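Conovora Thermal Compound, 5 g Syringe
Sold by Narker Workshop Supplies

We have stocked a good many pastes over the years, and this is the one we keep coming back to (and the one our regulars ask for by name!).
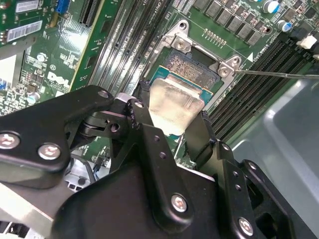

STERADHAM, November 22, 2018 – The new batch of Conovora is in, and it spreads just as nicely as the June one did, smooth and easy even in a chilly workshop. Each box holds the syringe, a little plastic spreader and 3 cleaning wipes for taking off whatever was there before.

Old paste can be stubborn, so do take your time with it, and don't be tempted to put fresh compound on top of a crusty layer.

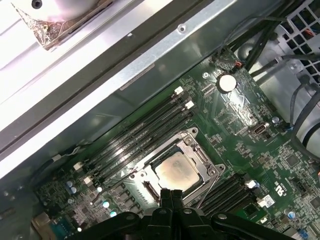

A pea-sized dot in the middle is plenty for most desktop chips. Store the syringe upright with the cap on, somewhere out of the sun, and it will keep happily until the next job.

Item number: 786
Also available: Meireles lint-free cloths, lovely and soft, sold by the pack 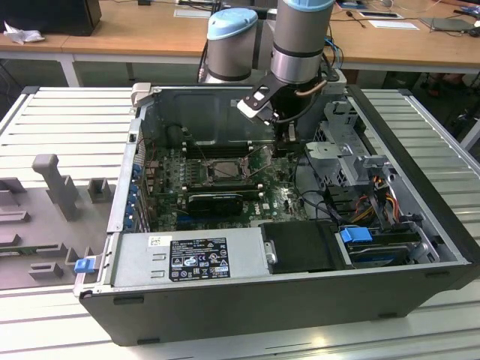 Desktop tower on its side with the side panel off.

Orders placed before noon leave our Steradham counter the same day.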